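Cuaderno de taller - encargo Gamcombe, aros con fibra seca
Miércoles, tarde

Sigue el trabajo con el alambre fino plateado y la fibra de color paja. Pendiente de la semana anterior: decidir el cierre del aro y la longitud útil de los mechones. El óvalo hecho a mano sale irregular. Para este encargo se acepta, el plano de Dodov no fija radio.

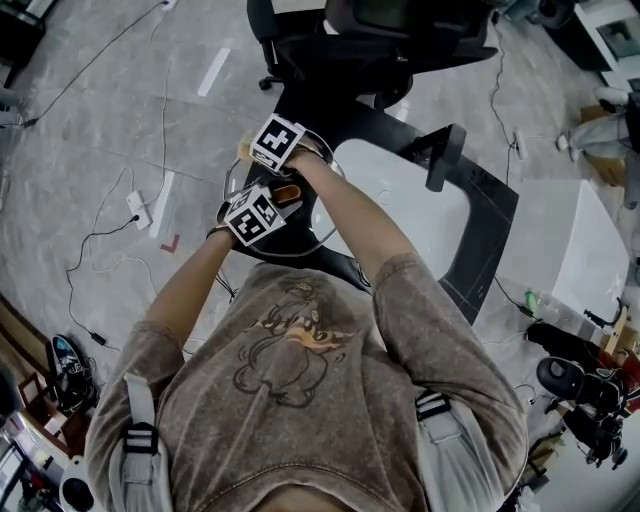 Alambre arriba, fibra abajo.

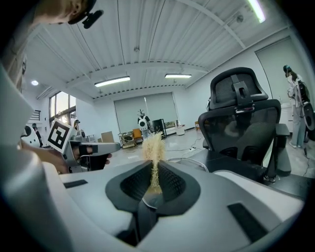
Cierre del aro. Comparadas 2 variantes: gancho simple y extremo enrollado sobre sí mismo. El gancho se monta antes pero gira con el peso y el aro pierde el plano. Queda el enrollado, siete vueltas, corte a ras y punta hacia dentro. Con menos vueltas se abre al tirar.

Fibra. Mechones atados por la base, puntas sin recortar. Si se aprieta el atado demasiado cerca del extremo se sueltan hebras y hay que repetir. Distancia de atado fijada en 8 mm desde la base. No peinar antes de atar: el mechón pierde volumen y luego no tapa el alambre. Los restos cortos van a bolsa aparte, Jaanus Sproģis los quiere para relleno.

Material. El rollo de Havura tiene memoria y conviene estirarlo antes de cortar. El de Gittins se deja doblar mejor pero marca con el alicate - probar con las mordazas forradas. Fibra: queda para terminar la serie corta, no para la larga. Pedir 200 g más y preguntar si pueden servirla del mismo lote, el anterior venía más oscuro.

Incidencias. Un aro descartado por doblez en el cierre. Etiquetas de las cajas cambiadas entre corte largo y corte corto; corregido. El alicate de punta fina tiene holgura en el eje, usar el otro hasta que se ajuste.

Para Prasanna Gazi: falta la medida del punto de cuelgue. Sin ese dato no se puede cerrar el reparto de mechones en la mitad superior. La mitad inferior se puede ir montando.

Siguiente: probar el atado con hilo encerado y anotar cuántas hebras caen al sacudir.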